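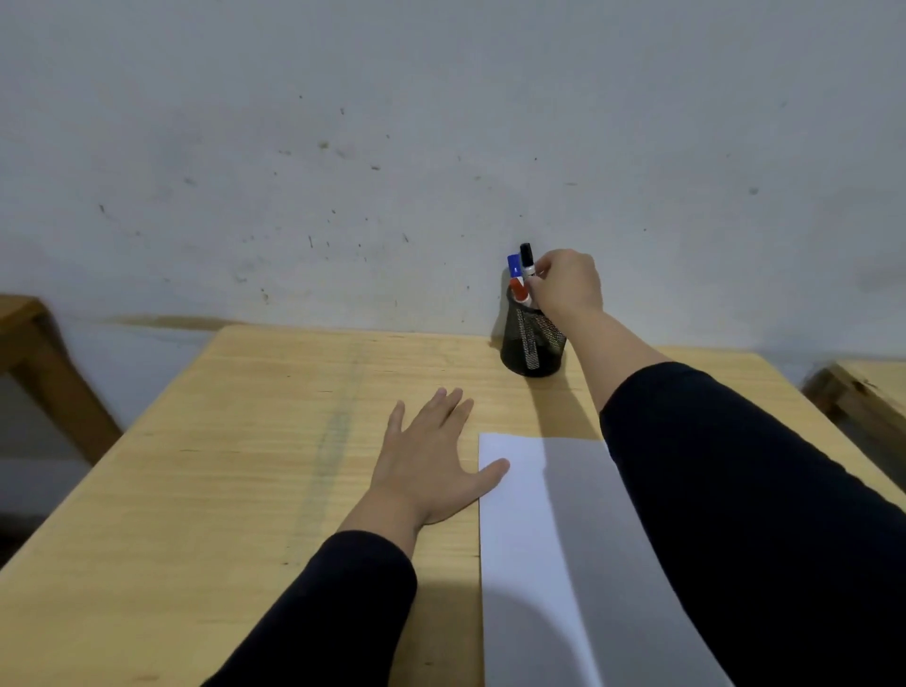
Who is this talk for?

It is for people who have to write or draw by hand while others wait for the result: teachers, shop staff, people who lead meetings. You do not need to draw well.

## Opening (stand still, wait until the door is closed)

Good morning. My name is Edeltraud Steinbach and I teach the Saturday class in hand lettering at Ustodell. I have 36 minutes with you, and I would like to use them to speak about a very small thing, the pen cup on the table.

*Do not tell the story of the train. Last time it took too long.*

I came to this subject by a complaint. Leonor Simões, who was in my class in February, wrote to me after the course that she liked the letters but was tired in the shoulder. I thought first of the chairs. Then I sat down in her place for one evening and did the exercises myself, and I noticed how often I stretched my arm for a different colour. Each time I came back, my line began a little higher than it had ended.

So the talk has two parts. First, where the things stand. Second, what the hands do with them.

## Part one: where the things stand

A table for writing needs less than we put on it. In the beginning I gave every person a box with ten colours, a ruler, a cloth, two kinds of paper and a printed alphabet. People spent the first quarter of an hour arranging their box. Now I give paper and a few markers, and the alphabet hangs by the door, where they can look at it when they want.

*Pause here. Ask who has more than ten pens on the desk at home. Let them laugh, then go on.*

Please think also of the wall. Many of us work at a table which is pushed against one, and this is good for the eyes, as there is little to look at. But the space at the back of the table then becomes a shelf. Cups arrive there, and post, and a telephone. I ask my students to keep only one object at the back. 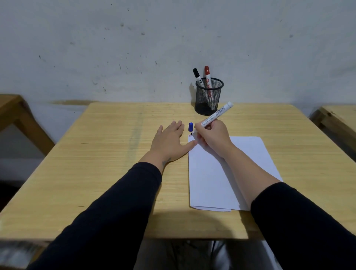
The choice of the one object is easy for me: it is the pen cup. I like it heavy enough that it does not travel when I pull a marker out, and open enough that I can find the colour without searching. A black mesh cup does this well. Put it near the wall and a little to the right of the middle, as it stands here, and the whole front of the table stays free for the arms. With only a black and a red in it, the two lean away from each other and I can take one without touching the other. With nine in it, they stand like people in a lift. If you write with the left hand, try the cup on the left for a week and tell me how it was.

About the caps. In my class the markers go in with the cap up. Armindo Barros, who orders our material from Pirico, prefers them to lie flat in a drawer, and for long storage I follow him. On the table I want to see the colour of the cap. It is how I choose.

*If somebody asks which way is better for the ink: say that it depends on the marker and that they should read what the maker writes. I am not a chemist.*

## Part two: what the hands do

Uncapping a marker is a job for two hands, and many people do not notice it. One hand holds the barrel, the other pulls the cap. After that we have a cap in our fingers and we must decide what will happen to it. I have seen four habits in my classes:

- the cap goes on the other end of the marker
- the cap stays in the free hand
- the cap is laid on the table
- the cap is held between the teeth (please do not)

For a long time I taught the first habit. The cap is safe there, but the marker becomes longer and its weight moves to the back. For a big heading this does not matter. For small letters I feel it after six or seven words.
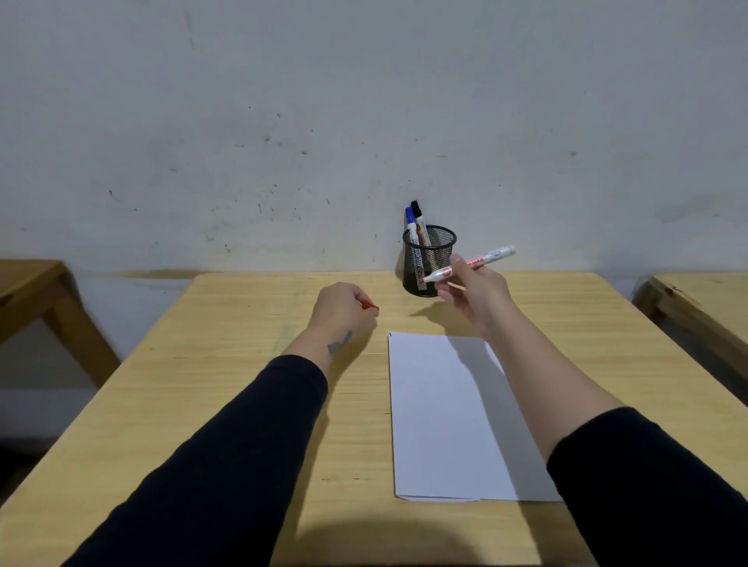 The second habit has become my favourite for short work, when I underline one word or draw one arrow. The cap never leaves me, and I close the marker the moment I have finished. The weak point is the paper. The free hand should hold the sheet still, and with a cap between thumb and finger it does this only half. Leif Løken showed me his answer at the meeting in Brudness: he leaves the sheet on top of its stack and presses with the side of the hand. I have tried it, and the sheet moves less than I expected, but the stack must be straight.

The third habit is fine on a flat table if the cap is round and you are lucky. Mine rolls.

*Exercise. Everybody takes one sheet and one marker. They write their first name three times, each time with a different habit. Four minutes, I walk around. Do not correct letters, only look at the hands.*

After the exercise, ask two people which line they like most, and ask whether they know which habit they used for it. Often they have to think.

## Changing colour

When you change from one colour to the next, close the first marker before you reach for the second. It sounds slow. With some practice it is one movement: close, put back, take. I say these words aloud with beginners, and Margarida Arruda has made a kind of song of it for her evening group. *(Do not sing it.)*

Plan your colours too. Write everything black first, the whole page. Then everything blue. Then red, and only where it is needed. A poster for the Ghiță bakery took me one afternoon in the old way, with a change of colour in every line. The next one was ready before lunch.

## To finish

Handouts are on the chair near the window. Spare paper may be taken home. Please put the caps on until you hear the click, and return the markers to the cup on your way out.

Questions until the bell.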